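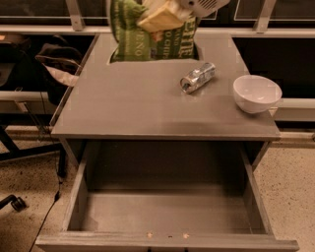

# Desk Clearing from Short Instructions: Gallery

The Wandeo project studies how a mobile manipulator can clear a shared desk when it is given one spoken sentence and no list of objects. The method, developed by Ye-rin Cho and Nkechi Ugwu at the Urach laboratory, first proposes a destination for each item and then selects a grasp suited to that destination. Earlier systems chose the grasp first, which often left the gripper in a poor position for release.

**Soft packaging.** A snack bag is held by its crumpled upper part at the rectangular opening in the desktop. Thin, flexible items were the hardest category in the study, and the grasp planner treats them separately from rigid ones.

**Mixed items.** The crushed can and the empty white bowl call for different destinations. The open drawer is also considered by the planner as a possible location.

The evaluation covered 200 trials with 17 object types. Placement errors were reviewed by 2 annotators working independently, and disagreements were settled by discussion. Trials stopped by an operator were counted as failures.

Requests for the trial records may be addressed to Nkechi Ugwu.

Page updated Sep 27, 2021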